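Plulonero Robotics Club
Minutes of the August meeting

Present: Lamisi Dankwa (chair), Edwin, Maureen, Tolu, Graham, Bea and both Hughes
Apologies: Stella, Mr Pritchett
Start: 7.15 pm, upstairs room

1. Last month's minutes
Agreed, with one change. The spare battery chargers went to the school, not the library.

2. Visit to the Flason open day
This took up most of the evening and we were glad of it! Twelve minutes were allowed on the agenda and we went well past that, as everyone who had gone on the Sunday wanted to talk at once.

Lamisi gave the main report. Flason opened the whole ground floor, and visitors could wander between the benches and ask the engineers anything they liked. The packing line was running when our group arrived, with two arms passing boxes to each other, and Tolu stood in front of it for so long that he missed the first talk. The second talk was on Flestora, the program Flason uses to try out a job in simulation before a real arm goes near it. Maureen thought this was the best part of the day by a long way. The speaker changed things as people called them out (slower, faster, try it from the other side) and ran the job again each time, and she never once seemed bored with our questions.

Bea liked how much care had gone into the practice worlds. Walls, floors and wire mesh are all built in there, and you can swing the view round to look at any of it from whatever angle you fancy.

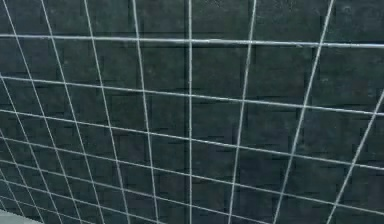
Graham asked on the day whether thin wire is hard for a simulated arm to deal with, and was told that it can be. Thin things are easy to clip through if the settings are too coarse, and the team had spent a good while getting theirs right. A test job had been run 3229 times in Flestora before it was tried on the shop floor, which got a gasp from the younger Hughes. Edwin pointed out that our own arm has managed a grand total of 20 runs since Easter and two of those were by accident.

There was also a hands-on table where children could steer a small arm with a joystick and pick up foam blocks. The queue was long but cheerful. Both Hughes had a go, and then another go. Flason told us 373 people came through the doors over the day.

Points raised afterwards:
- Parking was tight. Share cars next time.
- The talks were hard to hear at the back. Maureen to mention this in the thank-you letter, kindly.
- Tolu would love a second visit just for the packing line. Lamisi will ask.

Action: Maureen to write to Flason. Lamisi to ask if one of the Flestora team would come and speak to us in the winter.

3. Trying simulation ourselves
Following on from the above, Bea has found a free simulator that should run on the club laptop. She has got as far as a floor, a wall and a very wobbly box. General delight at the box. Graham will measure our arm properly so that Bea can build a copy of it, and the two of them hope to show a simple pick and place at the next meeting.

Edwin asked whether this meant less time with the real arm. Agreed that it did not, and that the first hour of club night stays as it is.

Action: Graham and Bea.

4. Sarpong table
The Sarpong hall has offered us a table at its autumn fair. Agreed to say yes. We would like to borrow the joystick idea from Flason, with beanbags in place of foam blocks as we already have a sackful. The hall would like 900 leaflets between all the stalls, and ours need to be in early. Tolu offered to draw something for the front.

Action: Tolu to bring a sketch. Edwin to check the extension leads.

5. Any other business
The gripper with the cracked finger has been glued again. Please leave it on the shelf until Graham has looked at it.
The elder Hughes asked if the club could have biscuits with chocolate on. Agreed.

Meeting closed at 9.05 pm. Next meeting same room, same time.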